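Progress report, community pantry sorting work, Werby

Dear Shona Costigan,

Thank you for the second part of the grant. With this report I want to tell you how the sorting of donated goods is going since April, and what we still need to decide with you.

The main work in this period was at the sorting table. Food comes to us mixed together with household cloths, and each kind must go to its own bin before it can be put on the shelf.
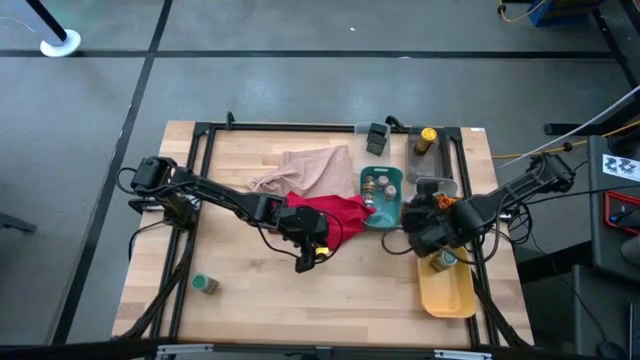
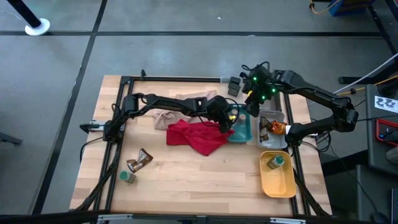
The sorting table at Werby, with the red cloth and the beige one still to be folded.

We changed from cardboard boxes to plastic bins in different colors. The bins are easy to wash, and the new helpers learn the colors faster than they learned our old written signs. Chanida Onsri prepared the color plan and she also trained 12 people to use it.

In total 2901 items were sorted in this period. Of these, 194 could not be given out. Most of them were past their date, and a smaller part had open or damaged packaging. We record these items separately, as you asked in your last letter.

Textiles are slower than we planned. We received 137 cloths and towels, and every one must be checked and folded by hand. Poul Gunnlaugsson suggests that we do this in the morning, before the food arrives -- we will try it for one month and send you the result.

Two points are still open. The shelves ordered from Kaimal are delayed, so sorted jars stay in their bins longer than we like. Also, the budget line for labels is almost used. I would like to move a small amount from transport to labels, if you agree.

The cost table will come separately from Kolbrún Lykkegaard.

With kind regards,
Xiuying Shi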